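Courses > Robots at Work > Unit 5 > Handout: Can a machine do the chores yet?

We use cookies to remember your place in the course pages. Accept / Settings

Unit 5 handout
Chores: what machines can do in October, and what they still can't

Read this before the lab session. Bring it with you, written on, coffee stains welcome.

Last unit we looked at machines that do one thing very well. A dishwasher is a robot by some definitions, and it has been beating people at its job for decades. It wins by making you do the hard part: you pick up each plate, turn it the right way and put it in a slot. All the seeing and handling is yours. This unit is about that leftover part, and I think it's the best problem in the whole course!

Start with the dullest chore you can think of. Mine is putting a tool away. There's a screwdriver, there's a basket, one goes in the other or comes back out. A four-year-old can do it while talking about dinosaurs. Now write down everything the four-year-old decided along the way: which object is the tool, which end to grab, how hard to squeeze, how high to lift so the tip clears the rim, when to let go. I got to eleven decisions before I stopped, and a student last year had a much longer list than mine.

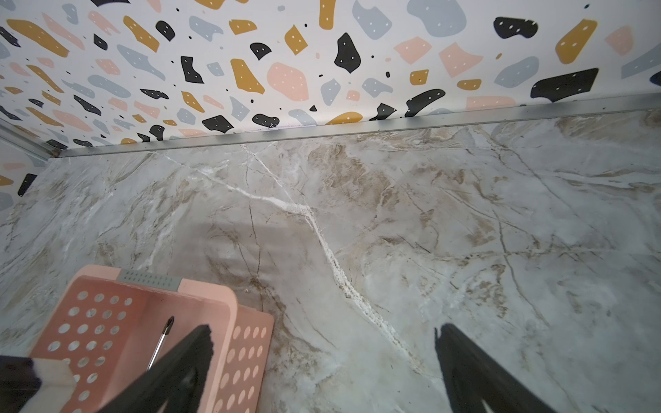

The squeeze is where most of you will want to start, and it's a good place. A screwdriver has a fat end and a thin end, and they want different grips. Take the shaft between two flat fingers and the heavy handle swings down. Take the handle and you have a better hold, but you need more room to open the fingers, and inside a basket there are walls in the way. People get around this by nudging the tool with a fingertip first, or tipping the basket. We do it so fast we'd deny having done it.

Then there's seeing. A basket full of holes is mostly background, so whatever it stands on shows through it. Thin shiny metal is awkward too, as it changes brightness with every small change of angle. And a busy surface (veined stone, patterned wall covering, your grandmother's tablecloth) gives a vision system plenty of edges that don't belong to anything you can pick up. That's a fair test, in my view. Kitchens are full of patterns. A robot that only works on a plain white table isn't ready for one.

How good is good enough?

Suppose a machine puts the tool away 62 times out of 100. For a research result on a new task, I'd be cheerful about that. For a home it means 38 failures, each one something you have to find and pick up yourself. Now suppose it manages 40 out of 40. Lovely, but would you sign off on 1000? Work out for your own chore what failure costs. A dropped sock costs nothing. A dropped glass costs you the evening.

On a shop floor the sums change again. The Waritz case in your reader has a packing line where a person stands by to clear mistakes, and there a slow, fairly reliable machine can earn its keep – as long as one person can look after several of them. The Van Wijk case goes the other way: same kind of job, but the items change every week, and the setup time eats the gain.

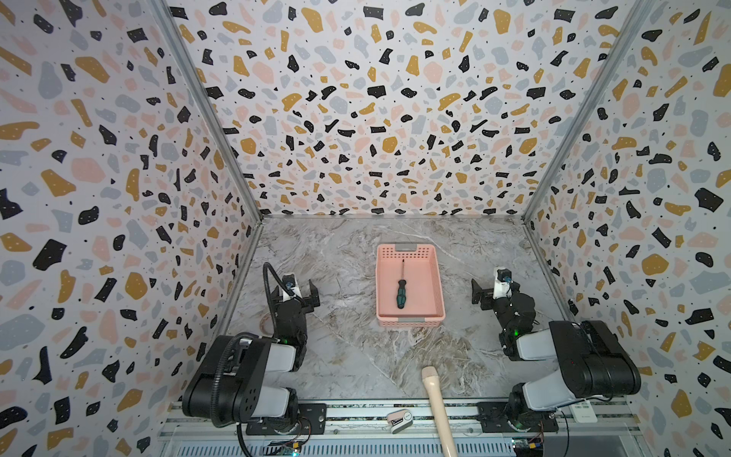
One arm or two? I used to teach that one was plenty for simple pick-and-place, and I've changed my mind. With two arms you can steady a container and reach into it, or pass an object across to turn it around. The price is coordination. Each arm has to know where the other one is going, and there are twice as many joints to get wrong. Watch your own hands this week while you unload groceries and notice how often the "idle" hand is quietly doing half the work.

My own answer to the title question, for now: some chores, in some rooms, with someone nearby. That's a lot further along than when I first gave this unit, and I find it thrilling. Disagree with me in the session, please.

To prepare

1. Pick one chore and list every decision in it. Stop when it gets silly, then add two more.
2. Mark the steps where you feel something before you see it.
3. Say what a failure looks like, and who would notice.
4. Read the Rekovar case and decide whether you'd count a task as done if a person had to step in once.

Pairs are fine for 1 and 2. Do 3 and 4 on your own.

Related in this course
Unit 4: Machines that make you do the hard part
Unit 6: Cloth, cables and other floppy things
Reader: The Waritz and Van Wijk cases
Lestenby lab: rules and opening hours
Glossary of grips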